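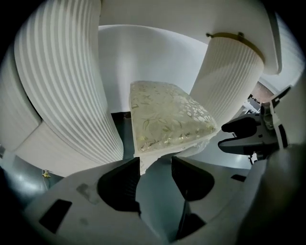 HITIER, Ohio, January 10, 2019 — Waria, the mail-order cushion house that has spent 24 years telling customers beige is a color, will release its first botanical line in April. The Kang collection runs to 70 covers, with leaves, vines and the occasional flower.

"We held out as long as we could," said founder Sun-ja Woo. "Then our customers learned about plants."

Designer Pádraig Dunne drew 152 patterns for the line and is still speaking to most of the staff. Covers ship without inserts — please stop calling about this.

Press contact: Waria, Suite 500, Cirus Building, Hitier.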